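Dosik Craft and Home Club
Minutes of the Monthly Meeting
Oct 14, 2025, Becerra Hall, small room

Opening

We got going a few minutes behind because everyone wanted to talk about the wallpaper first (fair enough!). The September minutes were read and accepted with one fix: the paste we liked so much came from Grasodine, and the minutes had it down as Prondel. Prondel is where we get the paper.

Money

The balance stands at $195 after the paper and paste were paid for. A bill of $23 for hooks and wire ties is still to come. Members agreed to pay it as soon as it arrives. The fall swap table brought in $100, our best yet, and thanks go to everybody who baked, hauled boxes or stayed late to sweep.

Fall swap table

A very happy report. The jar lids and the yarn went in the first hour, and the puzzle pile was gone by lunch. Leftover fabric will be offered to the quilting group before we store any of it. It was suggested that we do the table again in spring with longer hours. Lots of nodding, no vote taken. Back on the agenda next time.

Butterfly corner

This took up most of the evening and was a real pleasure. The panels are up on three sides and the color is wonderful against the white: blues and teals, pinks, orange, some soft green. Several members said the watercolor look is even prettier on the wall than it was on the sample sheet. The big deep-blue butterfly low on the left got the most votes for favorite, with the teal spotted one on the back wall close behind.

The question of baskets came up again. Some had worried that hanging anything on the back would hide the print, but the black wire one with the four compartments lets the butterflies show right through the mesh, and everybody was delighted with that. The white mesh basket on the left side stays where it is. A move to swap the two was talked over and dropped.

The potted plant in the back-left corner was praised too, red flowers, white pom-pom and all. Agreed: it keeps its spot, and no second plant for now, so the marble pattern has some room to show.

Wipe-down of the surface to be added to the closing list. Soft cloth only, please, and keep the water away from the bottom edge of the paper. 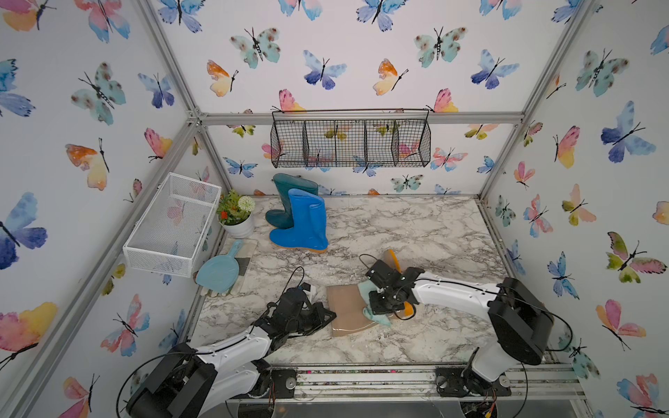 Leftover paper

We have 2 rolls left over. Ideas included drawer liners, covers for the recipe binders and gift bags for the winter sale. Drawer liners won on a show of hands, with any offcuts going to the gift bags. Bring your own scissors, the club pairs are awful.

Other business

The hall has asked us to stack chairs along the window side from now on. The sign-up sheet for snacks is on the door and has plenty of open lines. A request for a basket-weaving evening was met with real excitement, and members will ask at Becerra Hall about a free night.

Meeting closed after the drawer measurements were passed around. Next agenda: spring swap table, basket-weaving evening, gift bags.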